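Moving my coins off the exchange

Jul 3, 2022

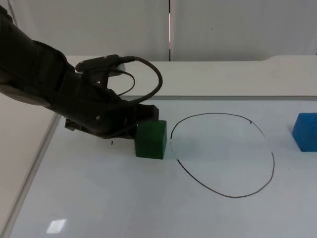 I finally closed my account with Calo last week, after putting it off since December. For anyone who hasn't used it, Calo is a small exchange where you can buy the usual coins and a few odd ones, and where I had been keeping everything because it was easy. A balance on an exchange is a line in their database. A coin in your own wallet is closer to that green cube, one solid block on a table, and whoever has hold of it can move it. I had known this for years and done nothing.

What pushed me was an email about new identity checks. Accounts opened before a certain date had 30 days to upload a licence or passport, plus a recent bill with a matching address. I don't mind the licence. I have shown it to my bank, my phone company and a place that rents trailers. The bill was the problem, as all of ours are in my wife's name, and the support desk wouldn't take a council rates notice that had both our names on it. I sent it twice. The second time I got back the same reply, word for word, with a different signature at the bottom.

You could still withdraw without passing the check, up to a daily limit, so I decided to do that and be finished with it.

I looked at two wallets. Bindemia runs on the phone and Zukton is a small program for the desktop. Bindemia is nicer to look at. It wanted access to my contacts, though, and I couldn't see why a wallet would need to know my dentist's number. You can say no and it carries on working, but it asks again each time you open it. Zukton looks like something from 2005 and asks for nothing. I went with Zukton.

Setting it up took most of a Saturday morning. The wallet gives you a list of words to write down, and then it makes you type them back in. I wrote them in pencil, got one wrong because my handwriting is terrible, and had to start over with a new list. I now have two copies on paper in two different places. I'm not going to say where, and I would suggest you don't tell anyone about yours either. Don't photograph them. If your phone backs up its pictures somewhere, your words have gone along with them.

I did a small test transfer first. The fee was nearly as much as the coin I was sending, which annoyed me, but I'd rather lose a few dollars than paste the wrong address with the full amount. It sat on "pending" while I made lunch and washed up. When I came back it had arrived. Then I sent the rest over several days, as the limit was fairly low. In total there were 9 withdrawals and I kept a note of each one in a spreadsheet, with the date, the amount and what it was worth in dollars at the time. That last column is for tax. Moving coins between your own wallets isn't a sale as far as I understand it, but I want to be able to show that's what it was. Check with an accountant if you have enough for it to matter.

After all that I had a bit left over in a coin called Sombatkul, which I bought in a silly mood last year and which Zukton doesn't support. I sold it. It had cost me $567 and I got back enough for a decent dinner, without wine. That is a loss I can write down at least, and I have learned something about buying things at eleven at night because a forum was excited.

Closing the account was harder than emptying it. There is no button. You have to email and ask, and they answer with a form, and the form asks for the same documents that I couldn't supply in the first place. I wrote back and said so. Three days later somebody replied that the account had been closed and that my records would be kept for the period required by law. I've saved that email as a PDF.

I do understand why the checks exist. An anonymous account is handy for people I wouldn't want to be in business with, and regulators were always going to get to it. My complaint is with how it was done — a short deadline, a narrow list of papers and nobody at the other end who was allowed to use their judgement. My bank sorted out the same address problem over the counter while I stood there.

For now everything is in one wallet on one old laptop, which still makes me a little nervous. I'm thinking about a hardware device and have started reading about them. If you use one and have had to recover from a dead one using only the words, I'd like to know how it went. Comments are open until the end of the month.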